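Zweiarmig am Küchentisch

Wie weit Roboter bei Haushalt und Kleinmontage sind

17. September 2024

Einen Tisch abräumen, Kleinteile sortieren, eine Dose ins Regal stellen: Für Menschen sind das Nebentätigkeiten, für Roboter bleiben es Aufgaben mit schwer kalkulierbarer Fehlerquote. Die Mechanik ist selten der Engpass. Sechs- und siebenachsige Leichtbauarme positionieren seit Jahren genau genug, um einen Becher oder einen Steckverbinder zu fassen. Schwierig wird es, sobald Lage, Form und Oberfläche der Objekte nicht vorab bekannt sind.

In der Fertigung wird dieses Problem üblicherweise umgangen. Zuführungen, Werkstückträger und Anschläge sorgen dafür, dass jedes Teil an derselben Stelle ankommt. Der Zulieferer Wuvberg betreibt nach diesem Prinzip eine Zelle zur Bestückung von Kunststoffgehäusen. Im August lief dort ein Vergleich: Dieselben Teile wurden ungeordnet auf einer ebenen Fläche angeboten, gegriffen wurde nach Kamerabild. Die Taktzeit stieg auf 22 Sekunden je Teil, die Zelle mit fester Zuführung benötigt davon nur einen Bruchteil. Für Kleinserien mit häufigem Variantenwechsel hält das Unternehmen die langsamere Lösung trotzdem für prüfenswert, weil der Vorrichtungsbau entfällt.

Der Haushalt kennt keine Zuführung. Das Entwicklungsbüro Zolcombe, das Steuerungssoftware für zweiarmige Systeme anbietet, unterteilt häusliche Tätigkeiten daher in drei Gruppen. Die erste umfasst das Greifen und Ablegen formstabiler Gegenstände und gilt als weitgehend beherrscht, solange die Objekte frei stehen. Zur zweiten gehören Vorgänge mit Kontaktkräften, etwa Stecken, Schrauben oder Wischen. Die dritte betrifft weiche und verformbare Materialien wie Textilien, Folien und Lebensmittel. Hier fehlt bislang ein Verfahren, das über einzelne Vorführungen hinaus stabil arbeitet.

Gelernt wird inzwischen überwiegend aus Vorführungen. Eine Bedienperson steuert beide Arme fern, die Software zeichnet Gelenkwinkel, Greiferöffnung und Kamerabilder auf, und ein Modell leitet daraus die Bewegungsfolge ab. Für den Versuchsaufbau Kalorby liegen nach Angaben der Betreiber 3520 solcher Durchgänge vor. Sie decken Sortieren, Umsetzen und Stapeln ab. Jeder Durchgang ist auf 30 Sekunden begrenzt; längere Abläufe werden in Abschnitte zerlegt und getrennt trainiert. Die Übergänge zwischen den Abschnitten sind derzeit die häufigste Fehlerquelle.

Spielzeugbausteine haben sich als Prüfkörper durchgesetzt. Sie sind billig, maßhaltig und farblich eindeutig. Beim Fügen verzeihen sie wenig: Sitzt der obere Stein schräg auf den Noppen, hilft auch mehr Anpresskraft nicht. Erschwert wird die Aufgabe durch Gegenstände, die mit ihr nichts zu tun haben und vom Bildverarbeitungsmodell ignoriert werden müssen.
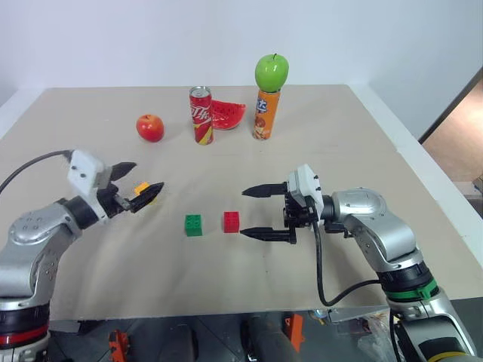
Ressort Automation und Robotik

Ein grüner und ein roter Stein auf der Platte, ein weiterer, orangegelber am linken Greifer, dahinter Obst und Getränkedosen: Auf kleiner Fläche kommen sehr unterschiedliche Greifobjekte zusammen. Ein Zweifingergreifer mit parallelen Backen fasst einen quaderförmigen Stein flächig. Am runden Apfel bleibt ihm nur eine kleine Kontaktzone, und eine Dose verlangt eine begrenzte Schließkraft. Eine Melonenscheibe fiele nach der Einteilung von Zolcombe bereits in die dritte Gruppe.

Das Labor Magalhães prüft Greifer deshalb mit wechselnden Objektsätzen und wertet jeweils 30 Wiederholungen pro Gegenstand aus. Als Erfolg zählt nur, was ohne Eingriff am Zielort steht. Ein Objekt, das zwar gegriffen, beim Ablegen aber umgestoßen wird, geht als Fehlversuch in die Statistik ein. Zwischen Herstellern lassen sich die Ergebnisse kaum vergleichen, solange Beleuchtung, Tischhöhe und Startpositionen nicht einheitlich festgelegt sind.

Für den Werkstattbetrieb zeichnet sich ein begrenzter Einsatz ab: Vorsortieren, Kommissionieren kleiner Mengen, Beschicken von Prüfplätzen. In der Wohnung kommen Sicherheitsanforderungen, Platzbedarf und Anschaffungskosten hinzu. Ein stationäres Armpaar erreicht zudem nur, was in seinem Arbeitsraum liegt; für das Einräumen eines Schranks am anderen Ende der Küche wäre eine fahrbare Basis nötig. Zolcombe arbeitet nach eigenen Angaben an einer solchen Plattform, nennt aber weder Traglast noch Termin.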